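# The Bag Won

The plate was supposed to be the hard part. At Plornow, where two-armed robots learn to unload groceries, everyone had worried about the glass. On a Wednesday in July, run 830 was stopped by a plastic bag.

The task, called Driltance, asks one arm to steady the bag while the other takes out whatever is inside and sets it on a plate. The right gripper closed on a fold of plastic instead, and the left one, following orders, pulled the other way.

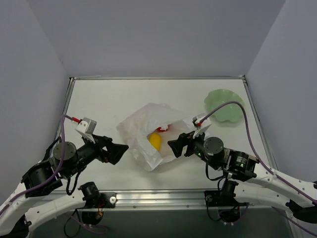
Neither arm let go for 13 seconds. The software, a package named Nivanari, logged the standoff as a "successful grasp" – technically true, in the way that catching your tie in a shredder is a grasp. Then a wrist motor overheated and the safety stop cut in, 3 seconds later than it should have.

Those seconds are what bother the engineers. The force limit has since been lowered, and a grip now has to be checked before anything gets pulled. By run 870 the arms had stopped fighting. They still drop the bag quite a lot.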